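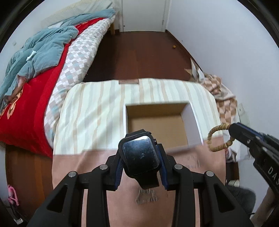
기계가 집안이나 매장의 자질구레한 정리 작업을 사람 대신 해낼 수 있는가?

일부 작업은 정해진 조건에서 가능하나, 작고 얇은 물건이 섞여 있는 정리 작업은 아직 사람의 손이 필요한 단계이다.

오셀(Osel) 생활자동화연구센터는 가정과 소매 매장에서 이루어지는 반복 작업의 자동화 수준을 점검한 평가 결과를 11월 공개하였다. 평가에는 비르켈(Birkell)과 바로데티(Varodetti)가 각각 개발한 양지형 집게 방식의 조작 장치가 사용되었으며, 시험 절차의 설계는 하프소르손(Hafþórsson) 시험소가 맡았다. 센터는 이번 결과를 바탕으로 내년도 실증 사업의 대상 작업을 조정할 예정이라고 밝혔다.

평가 대상은 모두 13개 작업이다. 가정 분야에는 수건 개기, 식기 옮기기, 침구 정돈, 서랍 속 소품 분류, 장신구를 상자에 담기 등이 포함되었고, 매장 분야에는 진열대 보충, 반품 상품 재포장, 가격표 교체, 계산대 주변 정리 등이 포함되었다. 시험은 총 618회 실시되었으며, 한 회의 제한 시간은 360초로 통일되었다. 제한 시간을 넘기거나 사람이 한 번이라도 개입한 경우에는 미완료로 처리하였다.

센터에 따르면 두 장치 모두 형태가 일정하고 단단한 물건을 다루는 작업에서 안정적인 결과를 보였다. 컵이나 소형 포장 상자처럼 잡을 면이 분명한 물건은 놓인 방향이 달라져도 대부분 다시 집어 올렸으며, 진열대 보충 작업에서는 조명을 바꾼 뒤에도 완료 비율에 큰 변동이 없었다. 손목시계와 같이 단단한 본체에 부드러운 띠가 달린 물건의 경우, 본체의 양옆을 잡으면 이동에는 문제가 없었으나 상자에 내려놓을 때 띠가 모서리에 걸리는 사례가 보고되었다.

반면 줄이나 천처럼 모양이 계속 변하는 물건에서는 미완료가 많았다. 가는 목걸이는 집게 끝에서 미끄러지거나 옆에 놓인 다른 줄과 엉킨 채로 함께 들리는 일이 잦았다. 구슬 팔찌는 목걸이에 비해 다루기 쉬운 편이었으나, 한쪽만 잡아 들면 고리 모양이 늘어져 상자 안의 정해진 자리에 놓기 어려웠다. 반지는 바닥에 깔린 천의 결 사이에 눌려 위치 인식이 어긋나는 경우가 있었다.

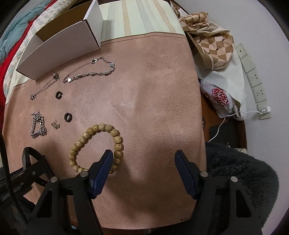 센터는 이러한 차이가 집게의 힘이나 속도보다 접촉 상태를 판단하는 능력에서 비롯된 것으로 분석하였다. 사람은 손끝의 감각으로 줄이 한 가닥인지 두 가닥인지를 바로 구분하고 필요하면 손가락으로 굴려 푼다. 양지형 집게는 두 면으로 누르는 동작만 할 수 있으므로, 엉킨 줄을 풀려면 여러 차례 놓았다가 다시 집는 과정을 거쳐야 한다. 시험에서는 이 과정이 반복되면서 제한 시간을 넘긴 경우가 적지 않았다.

작업대 환경의 영향도 확인되었다. 무늬가 없는 단색 천 위에서는 물건의 윤곽을 비교적 정확하게 파악하였으나, 줄무늬나 격자무늬 천 위에서는 가는 줄을 무늬의 일부로 판단하는 오류가 나타났다. 광택이 있는 금속 장신구는 빛이 비치는 각도에 따라 인식 결과가 달라졌다. 하프소르손 시험소는 시험용 작업대를 별도로 제작하지 않고 실제 가정에서 쓰는 침구와 덮개를 그대로 활용하도록 절차를 정하였으며, 이에 따라 실험실에서 보고된 기존 수치보다 낮은 결과가 나온 항목도 있다고 설명하였다.

두 손을 함께 써야 하는 작업은 별도 항목으로 분류되었다. 수건 개기와 침구 정돈이 여기에 해당한다. 비르켈의 장치는 작은 수건을 반으로 접는 단계까지는 수행하였으나 모서리를 맞추는 단계에서 오차가 누적되었다. 바로데티의 장치는 모서리 정렬에서 나은 결과를 보인 대신 한 장을 처리하는 데 더 긴 시간이 소요되었다. 이불과 같이 부피가 큰 침구는 두 장치 모두 제한 시간 안에 끝내지 못하였다.

매장 분야에서는 야간 운영을 가정한 시험이 함께 이루어졌다. 평가에 협력한 매장 19곳은 영업이 끝난 오후 10시 이후 진열대 일부를 시험 구역으로 제공하였다. 규격이 같은 상품을 보충하는 작업은 실무에 투입할 수 있는 수준으로 평가되었으나, 반품 상품의 재포장은 포장재의 훼손 정도를 사람이 먼저 확인해야 하는 것으로 나타났다. 매장 측은 장치가 작업을 중단하였을 때 그 사유를 직원이 바로 알 수 있는 표시 기능이 필요하다는 의견을 제출하였다.

센터는 안전과 관련하여 시험 기간 중 부상 사례는 없었다고 밝혔다. 다만 얇은 잠금 고리가 집게의 압력으로 변형된 사례가 접수되어, 장신구 시험에 한하여 최대 압력을 낮추는 조치가 중간에 시행되었다. 조치 이후의 결과는 보고서에서 이전 결과와 분리하여 집계하였다.

보고서는 현재 수준의 장치를 가정에 도입할 경우 작업 전체를 맡기기보다 사람이 물건을 대략 펼쳐 놓은 뒤 장치가 옮겨 담는 방식으로 역할을 나눌 것을 권고하였다. 매장에 대해서는 규격 상품 보충부터 단계적으로 적용하고, 귀중품과 파손 우려가 있는 상품은 당분간 적용 대상에서 제외할 것을 제안하였다.

후속 평가는 내년 상반기에 시작된다. 센터는 집게 안쪽 면의 재질을 바꾼 장치와 접촉 감지 기능을 보강한 장치를 같은 절차로 비교하고, 목걸이와 충전선 등 줄 형태의 물건을 다루는 항목을 확대하기로 하였다. 참여를 희망하는 개발사는 장치의 제원과 안전 점검 기록을 갖추어 센터에 신청하여야 하며, 신청 양식과 세부 일정은 센터 누리집을 통하여 안내된다. 이번 평가의 작업별 결과표와 시험 절차서는 보고서 부록에 수록되어 있다.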